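This site uses cookies to remember your preferences. Accept | Manage

OUT AND ABOUT: An afternoon with the grippers

Print this article | E-mail to a friend

The invitation from Jakside said "open day, all welcome, sensible shoes." I own one pair of sensible shoes and had been looking for somewhere to take them, so on a gray November afternoon I drove out past the tire warehouses with 12 other members and one brother-in-law. The brother-in-law made it 14, and the sign-in sheet had room for 13. He wrote his name in the margin and was given a badge that said VISITOR 4, like one other person in our group. Security was otherwise tight.

Our host was Milagros Dalisay, who runs the demonstration side of things and has clearly answered the question "will it take my job?" more often than she has eaten hot lunches. She got it out of the way in the corridor. The robots at Jakside are learning to pick things up and put them down. If that is your entire job, she said, she would like to hear how you got it.

I had pictured a robot arm, possibly orange, throwing car doors around. What we got first was people. The teaching is done with a gripper you hold in your own hand, with a camera on it, and you go about some small chore while it records what the chore looks like from the gripper's point of view. Do that enough times and the machine is supposed to get the idea. "Enough" is a word they use a lot here. For one simple task, Milagros told us, enough was 90 good tries, and the bad ones didn't count.
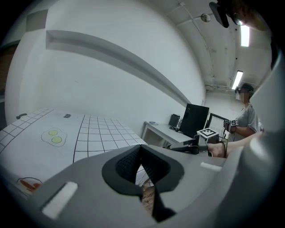
The other thing they fuss over is knowing where everything is. Those square black-and-white patterns that look like a crossword somebody gave up on are markers, and a camera can work out from them where an object sits and which way it's facing. One of our members asked whether they could be put on reading glasses. Milagros said yes in principle, and I noticed several people writing that down.

Then it was our turn. The practice exercise was called Hultia, for reasons lost to time, and consisted of picking up a sponge and setting it on a saucer. I have been moving sponges without supervision for most of my life. With a gripper between me and the sponge, I moved it like a man defusing it. My first attempt landed next to the saucer. My second attempt moved the saucer. The young man minding the laptop said this was "useful data," in the tone my piano teacher used for "interesting."

Others did better. My brother-in-law, who cannot load a dishwasher at home, turned out to be a natural and had to be asked to give someone else a go. He has mentioned it since.

We finished with the robot proper, an arm named Portela that was bolted to a bench in the back room. It had been trained on the sponge business by the staff, and it took 40 seconds to do what a toddler does in two. It reached out, thought about it, closed its fingers, thought about it some more, and lowered the sponge to the saucer with enormous care. We clapped. I'm not sure I've ever clapped for a sponge before, but you had to be there. On the next run it picked up nothing at all and put that down very neatly too.

Coffee came from a machine in the lobby labeled Rukemeo, which took my dollar and gave me hot water. I was told it isn't one of theirs.

Jakside plans another open day in the spring. If you'd like to go, give your name to the newsletter desk, and please say now if you're bringing a relative.

Print this article | E-mail to a friend

Get our newsletter by e-mail. Enter your address to sign up. You can unsubscribe at any time.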